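Running for a Cause: Short Course for First-Time Fundraisers
Session 3 notes – Asking people for money while also training

Tutor: Dwynwen Ifans
Updated Dec 8, 2024

Carry-over from last session: several of you still haven't picked a charity. You can't ask your aunt to sponsor "something worthwhile, to be confirmed". Please have one before Session 4.

1. Your page

Most fundraising pages open with a paragraph about the charity, copied from the charity. Your donors can read that anywhere. What they want to know is why you, a person they have seen get winded carrying groceries, are about to run a half marathon.

Put these in the first four lines:
What you are running and how far it is.
Who the money goes to.
Your connection to them, if you have one. If you don't, leave it out. Gilmar Guerra's page last year said he chose his charity because the form had a drop-down menu, and he did fine.
The target.

Write the distance in full. Your colleagues don't know what a half is. One of mine thought it was half of whatever I usually did.

2. Setting a target

Case: Bianka Lengyel, first trail race, target of $512. She got there by taking the charity's minimum and adding her own entry fee, so that nobody could say she was running for free on their dime. An odd number also gets asked about, and a person who asks is already halfway to donating.

Don't set the target at the amount you secretly hope for. Set it where you'd be content, then raise it once if you pass it. Raising it three times starts to look like a shakedown.

3. Who to ask, and when

Make the list before you write the email. Idris Gittins had 192 names on his and heard back from 14 in the first week, nearly all of them people he'd nearly crossed off. Work in this order:
Family (they expect it)
Running friends (they will want the favour returned, so budget for that)
Work
Everyone else, including the dentist

Send the first message eight weeks out and the second after your longest training run, while you still have something to complain about. A third goes out the night before the race. This is the one that works. Some of you will want to skip it out of politeness – please don't.

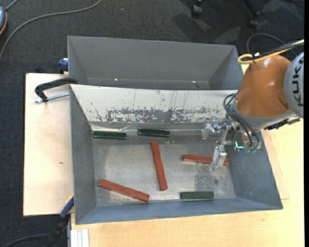
Offline money is the other thing people forget. If someone hands you a twenty in the parking lot, write down the name and the amount that evening and add it to the page yourself. Jacinto Tovar kept his in a spare running shoe and later had to hold an awkward sort of audit in his own hallway.

4. Matching gifts

Ask your employer whether they match donations. Ask in writing, and ask early, as the form usually has to go in before the race. If the cheque is made out to you instead of the charity, send it back.

5. Afterwards

Thank everybody within the week, by name, with your finishing time. If the time was embarrassing, include it anyway. Slow runners get very kind replies, and now and then a late donation.

For next session
Draft your first four lines (bring two printed copies, one for me to scribble on).
Finish your list of names.
Run twice. This is still, on paper, a running course.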